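Three meetings about one quarry

June 17, 2020

I live on the Kettle road, two miles below the old gravel quarry, and I have now been to three public meetings about what happens to it. I said after the first one that I would write up my notes, and then March came and everything stopped. The last meeting was held by phone. So these are late.

For anyone who doesn't live here: the quarry closed when my kids were small. The pit filled partway with water, the fence fell down in places, and people have walked their dogs around the rim ever since. Last year a company called Allovico bought the lease and applied to reopen it, with an expansion on the north side toward Juster Creek. They want to take out sand and gravel for 24 years. The application is 218 pages long, not counting maps, and the county put it online as one file that my computer takes a long time to open.

I read all of it over the winter. I am not an engineer. I worked in the parts department of a truck dealer for most of my life and I am used to reading dull documents, and this was no worse than a parts catalog.

The first meeting was mostly about trucks. Allovico says loads will go out by the county road and not through town, and that they won't run before seven in the morning. Several people asked who would enforce that. The answer was that the hours would be a condition of the permit and the county would respond to complaints. I wrote that down word for word because it is the answer we got to most questions that night.

The second meeting was about water, and it was the one I cared about. Our house is on a well. So is every house on our side of the road. The groundwater study was done by a consultant, Relteo, and it says the pumping will lower the water table a small amount close to the pit and not at all by the time you reach the houses. It is based on test wells drilled on the company's own land. None of the household wells were measured. I asked why and was told that the owners had not been contacted at that stage. My neighbor across the road asked if they would be contacted at a later stage, and that question was taken under advisement.

I have started keeping my own record of the water level in our well, once a week, in a notebook. It isn't scientific but it is better than having nothing to show in five years. If you are on a well out here I would suggest doing the same. Write down the date, the level, and whether it has rained. 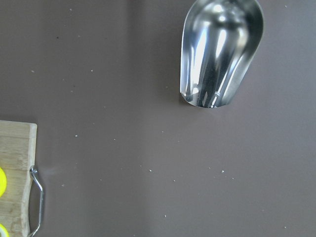

A steel scoop on the table.

The third meeting was the phone one. You pressed a key to get in line to talk and then waited. I waited through most of an hour and got my two minutes. I used them to ask about the reclamation bond, the money a company sets aside so that the site gets cleaned up even if the company is gone by then. The old operator left no bond worth mentioning, and we all know what that looks like. The amount in the new application was figured on a cleanup plan that covers the existing pit. I could not find anything in it for the north expansion, and I looked through that section twice. The person from the company said the bond would be reviewed as each phase opened. I would like to see that in the permit itself, with a schedule.

People keep asking me if I am for it or against it. I don't have a sign in my yard either way. There are jobs in it, not a lot of them, and the county has to get its gravel from somewhere. Right now it comes from a long way off and we pay for the hauling. I also remember what the dust was like on the window sills when the old quarry was running, and I wouldn't care to go back to that.

What I want is fairly limited. I want the household wells measured before any pumping starts. I want the truck hours written down along with a fine for breaking them. I want the bond to cover the ground they plan to dig up. I put these in a letter to the county and it was logged as comment 627, so other people have plainly been writing too.

Written comments are still being accepted. You can mail them or drop them in the box outside the county building, which is emptied even though the building is closed to the public. Put the name of the application on the first page and sign it. They don't have to be long. Mine was a page and a half.

The next meeting hasn't been scheduled. When I get the notice I will post the date and the phone number.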